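Wrist-View Simulation Runs: Frequently Asked Questions

These answers cover the Skivix working rules for simulated manipulation in household rooms. They apply to anyone submitting runs to the shared pool, including contractors.

Which rules apply to a simulated run?

The same ones that apply to a run on hardware, except for the sections on guarding and emergency stops. Speed limits, logging and naming are identical. A run that breaks the hardware speed limit is rejected even if nothing in the room was touched.

Does the wrist camera have to be level?

No. The camera is fixed to the gripper and turns with it. Do not rotate the images before submission. The pose log must carry the wrist angle for every image, and a reviewer will compare the two.

What must be visible in the wrist view?

Both fingers. If one finger is fully outside the view, the camera mount in the model is wrong and the run has to be repeated. The palm housing may cover the bottom edge.
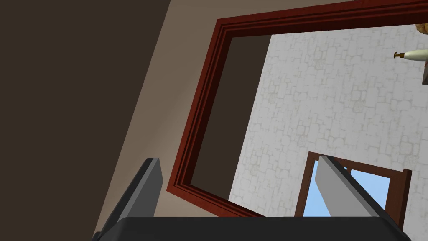 Storkow, 2018-06-02

The view meets the rule on fingers: both gray blades are in view, with an open gap and nothing held between them. The room is tilted with the wrist, and the door or opening casing runs diagonally. The right finger crosses the window in the stone-textured wall. Partial blocking of background features is allowed.

How long may a run be?

Up to 400 steps. Longer tasks are split, and each part gets its own log. Parts must share a start file so that they can be joined later.

How many runs are needed per room?

At least 20, with no more than 3 from the same start pose. Rooms from the Gamness set already have approved start poses. Rooms from the Hayat set do not, and the poses must be submitted with the first batch.

Can wall and floor textures be changed?

Yes, between runs. Changes during a run are not accepted. Record the texture file name in the header, including when the default is used.

Is an empty gripper acceptable?

Yes, for approach and search phases. Set the grasp field to "none". A blank field counts as missing data.

What happens to a rejected run?

It stays in the submitter's folder for 13 days and is then deleted. Corrected runs need a new run number. The wording of this rule was changed in May; the period was not.

Where do I report an error in these rules?

Use the change form and quote the question as it is written on this page.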